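Planificación y percepción en Alalmont

En Kanis buscamos a quien le guste pelearse con planificadores de agarre — y con sus tests, que también hay que quererlos. Trabajamos en simulación, sobre encimeras con comida y menaje.

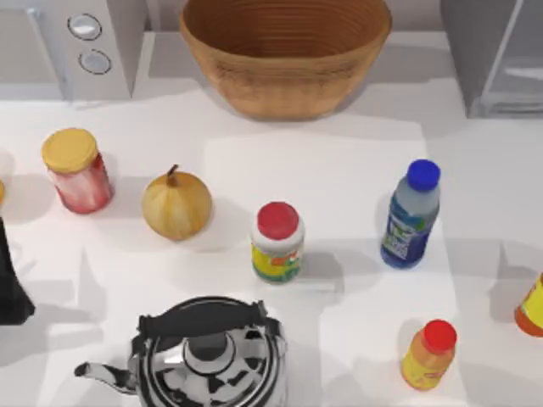 Krisztina Sárközi avisa de que el código de colisiones es viejo y de que agradecerá mucho la compañía.

Te tocará afinar la aproximación a cada objeto, botellas de plástico transparente incluidas, y revisar los 119 casos de regresión.

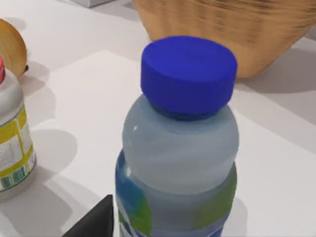 Cómo apuntarse

Escribe a Tanveer Kakakhel antes del 10 jul 2019, con 2 enlaces a código tuyo.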